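Chrome lamp base – how do I keep it shiny without wrecking it?

Forum: Lighting and Small Repairs
Started by pewtermoth

pewtermoth
2024-10-01
Hello all, long-time reader and first-time starter of a thread, so be gentle with me. I have taken on a little table lamp with a frosted white shade, a stubby chrome stem and a round chrome foot, and I have become slightly obsessed with it. It sits on a pale wooden top and the base picks up everything, every fingermark, every bit of dust, and my own worried face if I lean over it.

My mother swore by vinegar and newspaper for anything shiny. My neighbour says never put vinegar near plating. I have an old tin of Jivico cream under the sink which smells strong enough to strip a door. Before I do something daft, what do you all use? The shade comes away from the base, so I can do the two parts separately. 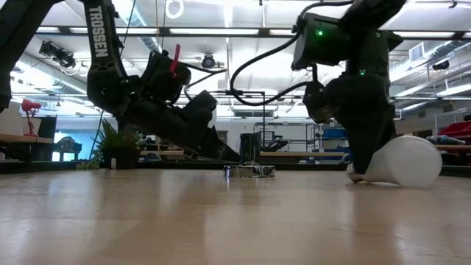

Issue 118

The reason I ask is that I had the same sort of base years ago and rubbed it with a scouring pad (I was young, forgive me) and it went cloudy all over and never came back. I should like this one to outlast me.

foulkes_fan
Reply 1
Welcome! Lovely things, chrome lamps. Put the Jivico back under the sink, please. Creams like that are gritty and they're meant for pans and taps that have already given up hope. What you want is a barely damp cloth with one drop of washing-up liquid, then a second cloth that's properly dry, and go round the foot in one direction so you don't leave those swirly marks. I've done mine that way since I bought it from the Foulkes shop when they were closing down, and it still looks smart enough for visitors.

Unplug it first and let the bulb cool. I know you know, but somebody reading this in the middle of the night might not.

ondow426
Reply 2
I'm going to disagree a bit. Vinegar is perfectly all right on decent chrome as long as it's well watered down and you wipe it off straight away. I've used it on my Ondow reading lamp for years, and the stem is as bright as the day I carried it home on the bus. It's leaving it to sit that does the damage. Newspaper I'd skip, mind you, the ink gets everywhere and you end up washing your hands more than the lamp.

foulkes_fan
Reply 3
We shall have to be friends and differ! If the plating has a pinhole in it the vinegar gets underneath, and by the time you see the brown speck it's too late. I lost a very nice bathroom shelf like that one May and I have never quite got over it.

Anel Ngcobo
Reply 4
Hello pewtermoth. I used to help in my aunt's lighting shop, and dusting the display was my job from the moment I could reach it, so I've wiped a great many of these. I'm on foulkes_fan's side about the vinegar, sorry ondow426.

The part people forget is the place where the white neck meets the clear collar. Dust settles on that rim and then gets pushed down into the join when you clean the shade, and after that you can't get it out for love nor money. Use a soft dry paintbrush there before any cloth goes near it. 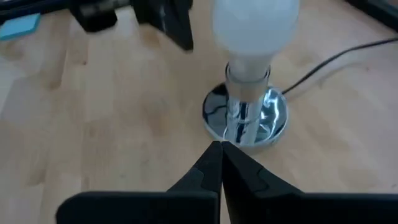 Should I take the shade off every time I clean the lamp?
Once in a while is plenty for most lamps. A dry cloth over the outside will do for the weekly dust, and every extra lifting on and off is another chance to knock the rim.

That was on the card my aunt kept by the till, and I still think it's good advice. For the lining of old fabric shades she had a whole other card, all about Bemberg, but you don't need that for yours.

ondow426
Reply 5
Outvoted, and taking it with good grace. I'm still keeping my vinegar. The paintbrush is a very good idea though and I'm pinching it.

pewtermoth
Reply 6
Oh, you are a kind lot, thank you. I tried the drop of washing-up liquid with an old cotton pillowcase cut into squares, and the foot came up beautifully. The Jivico has gone back in its corner. I did the stem twice because I'd left a smear down it the first time, and then I stood there turning my head from side to side to see whether I'd missed a bit, which is hard to tell on something so reflective.
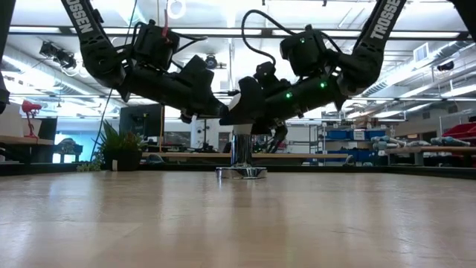

My one remaining worry is the table. The wood is light and I don't want the foot to leave a ring on it, so I'm wondering whether to put a circle of felt underneath – only I'm afraid the glue might creep out at the edges and spoil the shine I've just worked for. Has anyone done this without making a mess?

foulkes_fan
Reply 7
Felt, yes, and cut it a finger's width smaller than the foot all the way round. Then any glue has somewhere to go before it reaches the chrome. Leave the lamp upside down on a towel overnight, with the shade put somewhere safe.

Anel Ngcobo
Reply 8
Or skip the glue and just lay the felt down loose. It stays put under the weight, and you can lift it out and shake it when you dust the table.

pewtermoth
Reply 9
Loose felt it is! I have some green left over from a card table and I'll cut it after supper.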